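Skastia Opens Second Collection Room for Household Manipulation Data

NALANCE – Skastia, the robotics research institute based in Nalance, announced in April that it has opened a second room for recording demonstrations by human operators. The recordings will be used to train a control model for two-armed robots that handle ordinary objects on desks and tables.

The room adds 10 operator stations to those already in use at the institute's main building. At each station, a trained operator guides a pair of robot arms through a short task while cameras at the wrists record the movement from close range. Each recording is then reviewed, labeled with a plain sentence describing the task, and either accepted or returned for another attempt.

The institute plans to gather 3000 accepted recordings in the first phase of the program, covering 110 separate tasks. Work on folding, sorting and stacking has already begun. Tasks involving liquids and glassware are scheduled for a later phase.

"A model trained on one tidy table does poorly on the next one," said Estrella Arriaga, who directs the program. "We ask our operators to change the objects, their positions and the lighting as often as the schedule allows. The value of the collection depends on that variety."

The program is supported by Fasness, an equipment supplier that has provided the arms and will maintain them for the length of the agreement. Financial terms were not released.

Books are among the main object groups in the first phase. They differ in thickness, weight and cover finish, and a stack may shift when one volume is lifted. Cloth and cables are also placed on the tables during many sessions, as both change shape when touched and can hide part of an object from a wrist camera.
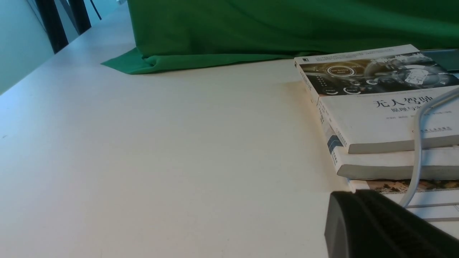
Recordings in which an operator makes a mistake and then corrects it are kept under a separate label. According to Rodrigo Serrano, who oversees data review, these are expected to help the model recover from a poor grasp without starting the task over. Recordings with missing camera data are removed before training.

Operators complete a training course before their work is entered into the collection. Sessions are limited in length, and operators change stations at midday.

Skastia intends to make a portion of the collection available to universities on request once the first phase has closed. Terms of use are being prepared by Deolinda Correia of the institute's research office. Departments wishing to be notified when applications open may write to the office at its Nalance address.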